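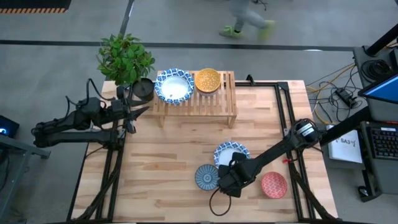 Figure 4. Plates on the table, bowls up on the slatted rack.

Home Skills > Kitchen and Table > Sample Chapters

Reading time: 7 minutes

Chapter 4
Dishes: Where They Live and How They Get There

I grew up in a house where dishes had no address. There was a cupboard, sure, and most of the plates made it back there most of the time, but the bowls wandered. You'd find a soup bowl holding keys in the hallway and another one under the bathroom sink doing I don't know what. My mother was a wonderful cook and she could feed twelve people without raising her voice, but ask her for a clean cereal bowl and she'd have to think about it.

So when I started teaching the evening class in Plillircombe that became this book, I figured dishes would take up ten minutes of one session. They took up three sessions! People had opinions. People had grudges, some of them going back to a first apartment. One man brought in a drawing of his kitchen with arrows on it.

We spent Chapter 3 on washing and drying, and I'll assume you've read it or at least flipped through. This chapter starts at the next step, when the dishes are on the table and need to go somewhere. We'll sort them, we'll talk about stacking, and then we'll get into racks and shelves, which is the part I like best.

4.1 Start with what's on the table

Before you buy anything or move anything, set a few of your everyday dishes out on a table. Just the ones you really use. Leave the holiday platter where it is for now.

Take Figure 4. It's a small group, three plates and two bowls, and hardly any of it matches. There's a red plate with a white zigzag, a little blue one with a pattern spreading out from the middle, and a white one with a blue patterned rim. One bowl has that sort of blue rim too, and the other is a yellow-orange thing with a texture to it. I love a table like this. I own one complete set of dishes, a wedding present, and I reach for the odd ones every single morning.

A mixed group is also much better practice than a matched one. With a matched set you can stack on autopilot. With odd pieces you have to look at each one and decide what kind of thing it is, and that's the skill we're after. Ask yourself:

Is it flat or is it deep?
How wide is it compared with its neighbors?
How often do I want it in my hand?

Color doesn't come into it yet. I know it's tempting to put the blue-rimmed plate and the blue-rimmed bowl together, and on an open shelf you may well end up doing that just to please your eye. For a working kitchen, though, sort by shape first. Flat with flat, deep with deep.

4.2 Stacking

Plates go largest at the bottom. You knew that. What you may not do (I didn't, for years) is keep the stacks short. Femke Peeters, who read this chapter in draft and scribbled all over it, keeps hers to four plates, and after trying it for a month I came around. You can lift four plates with one hand and get at the bottom one with the other. Once a stack gets tall, the bottom plate turns into a kind of foundation and never sees dinner again.

Bowls are fussier. Two bowls of the same make will nest nicely, and two strangers often won't. If the one on top rocks, or sticks, or sits so high that the pair looks like a hat on a hat, give up and put them side by side. It costs you a bit of shelf and saves you a chip in the rim.

Try this now, before reading on. Put two bowls one inside the other and nudge the top one with a finger. If it wobbles, they're side-by-side bowls. Write it on a scrap of paper and tape it inside the cupboard door if you share a kitchen.

4.3 The little rack

The low rack at the back of the table in the figure, pale slats on short legs, is the piece of equipment I get asked about more than any other. I first saw one like it at a housewares shop in Halbridge called Drenier, and I walked past it twice. It looked like something for shoes.

What it does is give you a second floor. Bowls on top, small plates underneath if the legs leave you enough height. In a cupboard with one of those tall, wasteful shelves, that can nearly double what you're able to reach without unstacking anything. Out on a table or counter it's good too, because the bowls are lifted up and out of the way and you can see at a glance what you have.

A few things to check before you bring one home:

Measure the inside of the cupboard, and then measure the door opening, which is often smaller. I have skipped this step and I have returned a rack.

Set your widest bowl on it. The foot of the bowl should rest across several slats. A narrow foot can tip toward a gap.

Press down on one corner. If the far corner lifts, keep looking.

You don't have to spend much, either. Bart Dekker built his out of leftover slats and wood glue over a weekend, and it has held his breakfast bowls ever since.

4.4 A word about plants

Somebody always asks whether a potted plant belongs near the dishes. I say yes, if it's at the corner and you have the room. Keep it off to one side of the rack, keep the leaves from trailing into the bowls, and carry the pot to the sink when you water it. Mine has lived by the bread box since September and I'd miss it.

Exercise 4A comes next. You'll need five dishes that don't match, a rack or a sturdy upturned box, and a cleared table.

Comments (3)

aerts_kitchen
I used this chapter with my after-school group and the wobble test was a big hit. Two of them went home and redid the family cupboard. One mother thanked me and one did not.

Marnie in Halbridge
Is Drenier still open? I was there in the spring and the windows were papered over. I'd love one of those racks but the ones I see online are all wire.

pcole
Four plates to a stack is fine if you live alone. There are 7 of us. Section 4.3 was useful though, put one in over the mugs.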